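What should I ask at a robot open day?

Our nearest robot lab, Himasmont, is having an open day on Saturday and I've got two places, one for me and one for my dad, who used to mend vending machines and will want to know everything. The programme says they'll be showing kitchen jobs in simulation, on a system called Kerkix, and that visitors can have a go at the controls after 3. I've never been to anything like it. Is it worth going for the whole afternoon, and what do people ask without sounding daft? The page they sent round had a couple of stills and not much else.

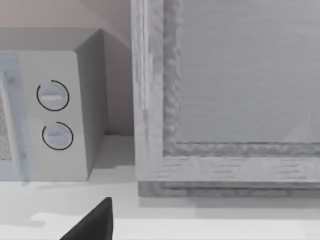

Montri Nuchit

Any tips on parking would be lovely as well, Dad's knee isn't great.

Boonsong Mahawong

I went to the August one and stayed the whole afternoon, so yes, go! Get there early though, the queue for the controls was 10 deep by the time I'd finished my tea. They had a kitchen worktop up on the big screen and one of the team was steering the arms while another chatted to us, and what surprised me was how long they spent on tiny things. Getting a gripper near a microwave dial from the right side took ages, and she kept backing off and coming in again (I'd have lost my temper).

Ask them how many goes they need before they're happy with one job. I was told 2000 for the one we watched, and a chap behind me laughed out loud. Ask what they count as a failed go too, that got the best chat of the day.
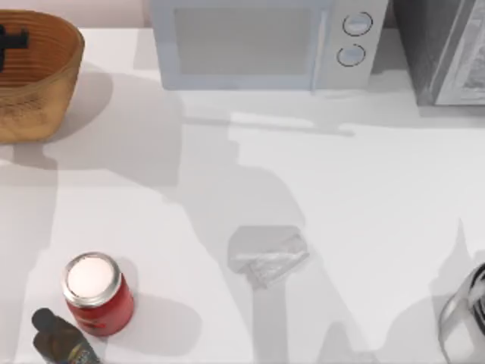
The other thing I'd ask about is clutter. A bare worktop is easy enough, she said, but put a jar and a bottle close together and the arm has to pick its way round one to get at the other, and see-through things are a right pain as well. Your dad should ask about the knobs if he's handy with machines. I had my turn on the controls and managed to miss everything, but I was grinning like an idiot.

Parking is behind the Ratanaporn building, and there's a ramp.

Cherry Mae Sebastian

It's all computer stuff so don't expect a real robot to make you a sandwich. Fine for an hour. I preferred the Godik one, they had real arms and biscuits.

Chalerm Sriwong

Take a pen. The talk goes quickly and the slides aren't put online. Room 1214 is up in the lift, turn left, it's badly signed.

Comments

Nattawut Rojanasak: Ramp is closed at the moment, use the side door by the bike racks.

Montri Nuchit: Thanks all, Dad has already written a page of things to ask them.

Boonsong Mahawong: Let us know how he gets on with the controls!

Last updated: Saturday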